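Skomell – Puestos de trabajo para desmontaje y montaje asistido

Inicio / Equipos / Puestos colaborativos / Fetby Ra

Fetby Ra
Mesa ranurada con brazo colaborativo para electrónica de tamaño medio
Referencia: 1071-RA
Ficha revisada el 26 de febrero de 2021

Disponible bajo pedido. El precio se da con la visita técnica, porque el cerramiento y los escáneres dependen de cada local.

El puesto Fetby Ra está pensado para talleres que abren y vuelven a cerrar equipos informáticos: cambio de procesador, memoria, discos y fuentes. Lo vendemos como una mesa preparada para recibir un brazo, con la documentación que pide la evaluación de riesgos. El brazo y la pinza los puede elegir el cliente, o se los suministramos nosotros.

En esta página hablamos poco de velocidad y bastante de normas. Nos lo han pedido los clientes, y también el técnico de prevención de más de uno de ellos.

Lo que se entrega

Mesa de perfil de aluminio ranurado, con patas regulables.
Placa de anclaje para el brazo, con taladros según la norma de bridas ISO 9409-1 en el lado de la herramienta.
Juego de útiles de apoyo en plástico, según las piezas que nos mande el cliente.
Punto de conexión a tierra para pulsera y para tapete.
Pulsador de parada de emergencia, montado a la derecha o a la izquierda.
Carpeta técnica en español, en papel y en archivo.

No se entrega: ordenador de control, iluminación, estanterías.

Normas de referencia

La carpeta técnica sigue el orden de la ISO 12100, que es la norma general para evaluar y reducir riesgos en máquinas. Para el robot y para su integración nos apoyamos en las dos partes de la ISO 10218. Para el trabajo en que una persona comparte el espacio con el brazo usamos la especificación ISO/TS 15066, que da los límites de fuerza y presión para cada zona del cuerpo. Para la protección de los componentes contra la descarga electrostática, la referencia es la IEC 61340-5-1.

Queremos decir claramente una cosa que a veces se entiende mal. Un brazo que se vende como colaborativo no hace colaborativa la aplicación. La pinza, la pieza que lleva la pinza, el canto de una chapa o el borde de la mesa entran todos en la evaluación. Si la pieza corta, el límite de fuerza del brazo no basta – hay que mirar también la pieza.

Una carcasa de ordenador abierta es un buen caso. La chapa interior puede tener cantos vivos y una mano queda fácilmente entre los dedos de la pinza y la jaula de discos. Por eso en nuestra plantilla la carcasa abierta figura como peligro propio, con su línea y su medida.

Antes de abrir la carcasa

1. El equipo se desconecta de la red y se deja sin cable. No vale el interruptor trasero.
2. La fuente de alimentación no se abre nunca en este puesto. Puede guardar carga en sus condensadores.
3. La operaria o el operario se pone la pulsera y comprueba el punto de tierra.
4. La carcasa se tumba sobre la mesa y se comprueba con la mano que no se balancea. Si se balancea, se calza con un útil.
5. Se recogen los cables sueltos que puedan engancharse con la pinza.
6. Se quita de la mesa toda herramienta que no sea de la tarea.

Buena práctica para la colocación del procesador

Es la operación que más consultas nos trae. Los contactos del zócalo son finos y un procesador que entra torcido los puede doblar. La reparación casi nunca compensa.

Recomendamos que la palanca del zócalo esté levantada y el marco abierto antes de que el brazo tome el procesador. Así el brazo no espera con la pieza agarrada encima de la placa. La pinza debe sujetar el procesador por los bordes y con la fuerza más baja que permita un agarre estable. El descenso se programa vertical en el último tramo, a velocidad reducida, con límite de fuerza y con parada si el contacto llega antes de la altura prevista.

El procesador no se empuja. Se deja caer por su peso en el zócalo, o se suelta cuando ya está apoyado. Cerrar la palanca es una tarea distinta y, en nuestra plantilla, la hace una persona con el brazo en parada supervisada. Hay clientes que la automatizan; en tal caso la evaluación de riesgos se repite para ese paso.
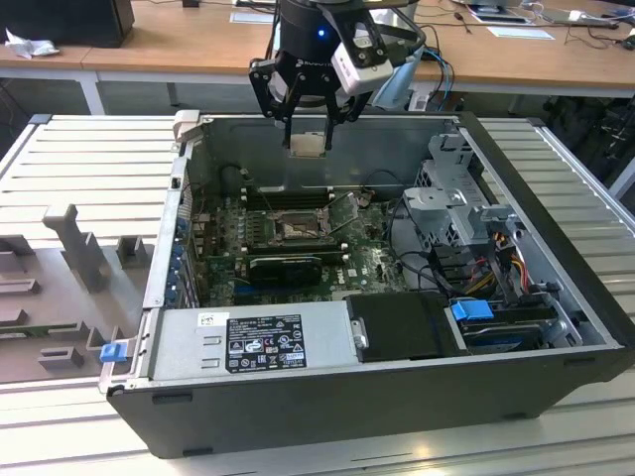 Yaneth Rivadeneyra nos escribió que en su taller la regla de la parada supervisada les parecía exagerada al principio, y que la cumplían solamente cuando había auditoría. Según ella, cambiaron de idea en diciembre, cuando una compañera metió la mano para sujetar la palanca y el brazo arrancó el retorno a su posición de espera. No hubo lesión, solo un golpe en la muñeca. Ahora piden que el retorno necesite una confirmación en el pulsador, y preguntaba si esto viene de serie.

Sí, viene de serie. El programa base del Ra no permite el retorno automático después de soltar una pieza dentro de una carcasa. El brazo sube en vertical hasta una altura segura y se queda allí hasta que se pulsa la confirmación. El parámetro se puede cambiar, pero queda escrito en el registro con fecha y usuario. Recomendamos no cambiarlo.

Señales y estados

Muchos brazos llevan una luz en la muñeca o en la base. Es útil, pero no es una función de seguridad y su color no significa lo mismo en todos los fabricantes. En la carpeta incluimos una hoja para rellenar con los colores del brazo instalado, que debe estar pegada en el puesto. No acepten que el personal aprenda los colores de memoria, y menos si en el mismo taller hay brazos de dos marcas.

La parada de emergencia tiene que alcanzarse sin pasar el cuerpo por encima de la mesa. Si trabajan a menudo personas zurdas, pida el segundo pulsador.

Cables de la pinza y del sensor

El cable que baja por el brazo es una fuente frecuente de paradas. Si el bucle es corto, tira de la muñeca en los giros; si es largo, se puede enganchar en la carcasa. Nuestra guía pide comprobar el bucle en los dos extremos del recorrido, con el brazo movido a mano y en modo manual, y repetir la comprobación cada vez que se cambia la pinza o se añade un sensor en la muñeca.

Un sensor añadido cambia también la masa y el centro de gravedad de la herramienta. Estos datos se introducen en el controlador. Si no se actualizan, la detección de contacto trabaja con valores falsos, y esto para nosotros es un defecto grave y no un detalle de puesta a punto.

Útiles de apoyo

Los útiles se fijan a la mesa con las tuercas de ranura. Un útil alto debe quedar fuera del camino del codo y de la muñeca, también cuando el brazo hace una trayectoria de recuperación después de un fallo. Este último caso se olvida con frecuencia en los planos. Aconsejamos probarlo con el útil puesto, sin pieza y en velocidad manual.

El material estándar de los útiles no es disipativo. Para las bandejas donde se apoyan placas o procesadores hay una versión disipativa, de la serie Stastska, que se pide aparte.

Datos del puesto

Altura regulable: sí, en patas
Masa de la mesa sin brazo: 173 kg
Carga útil máxima del brazo que admite la placa: 20 kg
Garantía: 12 meses
Alimentación del pulsador: desde el controlador del brazo
Idioma de la carpeta técnica: español; inglés bajo pedido

Mantenimiento

Cada semana se revisan los tornillos de la placa de anclaje, el punto de tierra y el estado de las yemas de los dedos de la pinza. Una yema gastada agarra peor y el operario suele compensarlo subiendo la fuerza. La fuerza no se sube sin repetir la medida.

La medida de fuerza y presión se hace en la puesta en marcha y después de todo cambio en la herramienta, la trayectoria o la velocidad. La hacemos nosotros o una empresa que ustedes elijan. El informe se guarda en la carpeta, también el informe anterior.

Preguntas que recibimos

¿Hace falta vallado?
Depende de la evaluación. Con piezas pequeñas y velocidad reducida muchas veces no. Con chapas de carcasa en la pinza, casi siempre recomendamos escáner o vallado parcial.

¿Puedo usar una pinza de varios dedos?
Sí. Hay que medir el atrapamiento entre los dedos y no solamente en la punta. En la plantilla hay una página para esto.

¿El puesto lleva marcado CE?
La mesa sola no es una máquina. El conjunto con brazo y pinza sí, y la declaración la firma quien hace la integración. Si la hacemos nosotros, la firmamos nosotros – si la hace el cliente, le damos los documentos de nuestra parte.

¿Se puede trabajar con dos carcasas a la vez?
La mesa lo permite por tamaño en algunos modelos. El programa base no. Consúltenos antes.

¿Dan formación?
Sí, una jornada en el taller del cliente. Asiste el personal que va a usar el puesto y también la persona responsable de prevención. Sin ella no damos la formación por terminada.

Contacto técnico

Abelardo Cabrera, integración y documentación. Envíe por favor el modelo del brazo, el de la pinza y una lista de las piezas que se van a manipular. Sin la lista de piezas no podemos preparar la evaluación ni el presupuesto de los útiles.

Productos relacionados
Bandeja disipativa Stastska
Segundo pulsador de emergencia para Fetby Ra
Plantilla de evaluación de riesgos, edición para electrónica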